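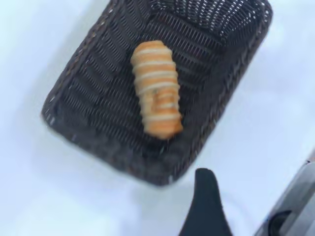 Surely you could just put the bread on a plate, my sister wrote, when I told her I was devoting a post to bread baskets. She has a point. A plate has no holes in it and can be wiped with a sponge. She also serves rolls straight out of the bag, so I'm going ahead.

I have owned a bread basket since 2002. The first one came from a shop in Hivadstead that sold mostly candles, and it lasted until somebody stood on it to reach a light bulb. (It was me.) Since then I've been through 3 more, and the current one is dark brown, rectangular and the right size for a family that likes bread more than mine claims to. In August we all swore off it. You can guess how the rest of the month went.

The trouble with a woven basket is crumbs. They go into the weave and they stay there. You can turn the thing over and slap it, and a few will drop out to make you feel you've achieved something, and the rest will wait until company comes.
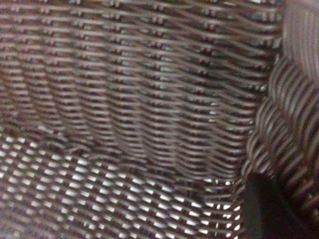

A dry pastry brush helps, worked along the rows and then across them. My own method is to bang it against the porch rail, which alarms the dog next door. Lining it with a napkin would solve everything, and I own eight very nice napkins from the Wallisel outlet for exactly that purpose. They are in a drawer. They need ironing.

Then there's the matter of how much to put in. A heaped basket looks generous and everyone takes the roll at the bottom. One roll alone looks like the last day of a hotel buffet, but it does get eaten, usually by the person who said they weren't having any – and I've come around to it. I bring them out one at a time now. It feels stingy and a little grand, like the place in Skurine where they gave us a single breadstick and charged accordingly.
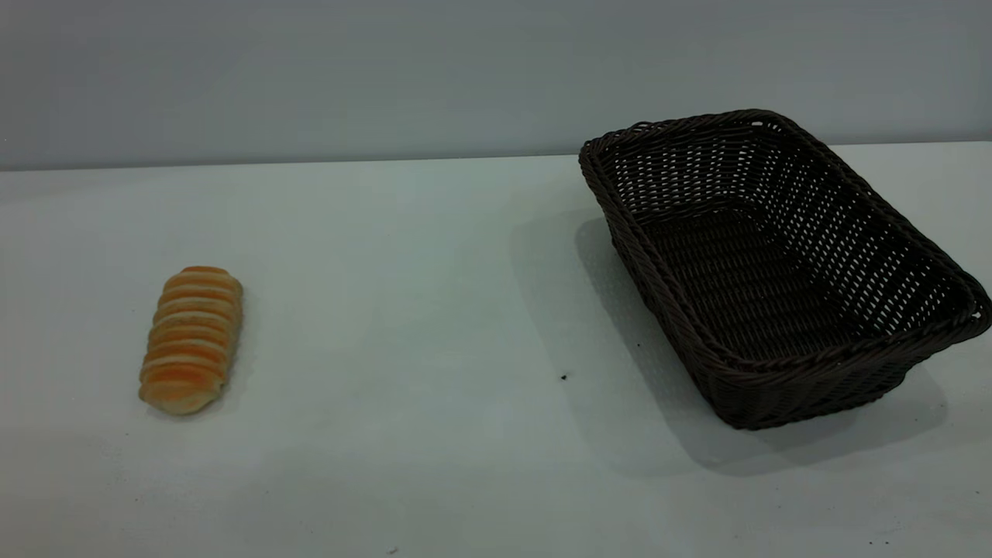
One roll, one basket, not yet introduced.

My sister is coming for dinner next week and has offered to bring a plate. I said fine. I'm going to put the plate under the basket, where it can catch the crumbs.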